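Why do apples go wrinkly?

142 shares | 9 comments

Have you ever found an apple at the back of the fruit drawer, given it a squeeze and thought, "Hmm, that feels more like a cushion than an apple"? We certainly have, and it set us wondering why some apples stay crunchy for months while others go soft before you've got round to eating them. So pull up a chair, fetch yourself a snack (you can probably guess which one) and let's find out.

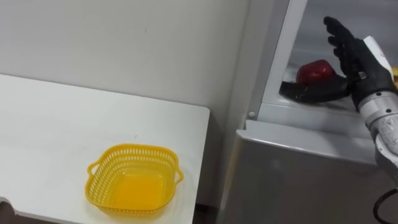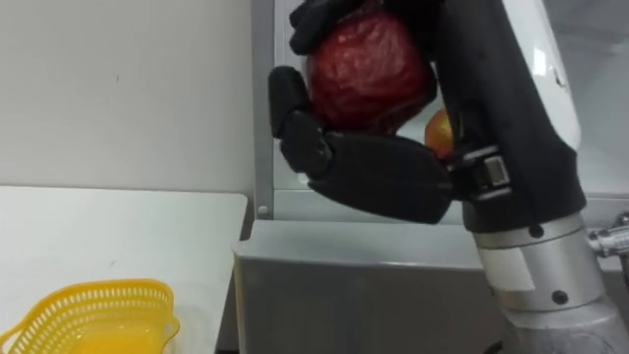

The first thing to know is that an apple is mostly water. It is made of lots and lots of tiny parts called cells, and when each one is plump and full of juice they all push against each other, a bit like balloons squashed into a box. When you bite in, those little balloons burst – and that is your crunch!

Now, an apple doesn't stop being busy when it leaves the tree. It carries on breathing, very slowly, through tiny holes in its skin. Every day a little bit of water escapes too, and as the inside shrinks, the skin becomes too big for it, rather like wearing your big brother's jumper. That is when the wrinkles come.

Being cold slows all of this down, so a fridge is a very good place for apples. Apples also give off a gas called ethylene, which you can't see, and which tells fruit to hurry up and ripen. One very ripe apple can hurry along all its neighbours.

Nadiia Melnychuk grows apples at Plulthorpe, where they pick more than 4,000 every October. "I kept one in my fridge at home for 17 weeks once," she told us. "It had a few wrinkles, but it made a lovely crumble."

Try it yourself! Ask a grown-up for two apples of the same kind. Put one in the fridge and leave the other in a warm room for 3 weeks, and draw them both whenever you remember. Which one wrinkles first? Give them a gentle squeeze as well, and write down how they feel.

Words by Manouchehr Safavi

More to read
Why do onions make us cry?
How does bread rise?
A day at the Laltport fish market
What is a pip for?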